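Our visit to the Harnik stone works, open day in Skitmont
Wed 23 February

My wife and I are planning a new kitchen, so we went to see how the counters are made.
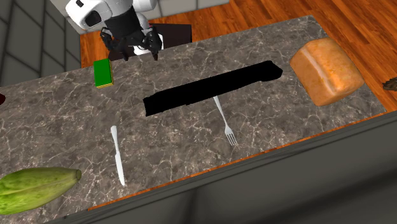 We wanted marble from the beginning, but we had many doubts about stains. The bus from Skitmont station took longer than the timetable promised and we missed the welcome coffee. The tour started in the yard, where the slabs stand on racks under a long roof. One slab from the Dudek quarry had a price tag of 3,975 and I did not dare to touch it.

Inside, the big saw was very loud – they gave us ear plugs at the door. I liked the polishing hall more. An older worker let us feel the same piece before and after, and he explained that lemon juice is worse for marble than coffee. This I did not know.

The showroom was crowded and the samples from Rorkex were mostly gone when we came. We took 2 small pieces home, one gray and one cream, and put vinegar on both. The gray one has a mark now. The next open day is in May, and for groups one must write to the office first.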